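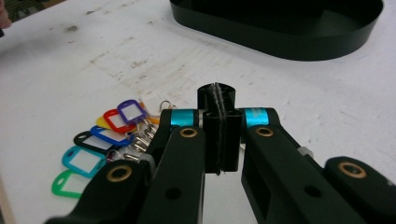 Keeping keys in order at home

2019-08-02, by Katalin Farkas

When we moved to our house, the former owner gave us a shoe box with all the keys inside and not one label. It took me two evenings to try them in every door. Now I do it with a small system, and I want to share it.

Write on the tag with a pencil first. When you are sure the key fits, go over it with a permanent pen and let the ink dry overnight before you touch it.

Do not write your address on a tag. If you lose the key, a stranger will know which door to open. I use short words like "shed" or "cellar".

Give one color to one part of the house, and put the list of colors inside a kitchen cupboard door. My husband did not believe in the list until November, when he needed the meter box key in the dark.

A stiff lock does not like cooking oil. It becomes sticky and collects dust. Rub the key with a soft pencil, put it in the lock and turn it a few times. Then wipe the key with a dry cloth.

For old keys that fit nothing, I keep a jar. After one year without use they go to the scrap metal. Padlock keys I tie with a string to the padlock itself while it is stored open.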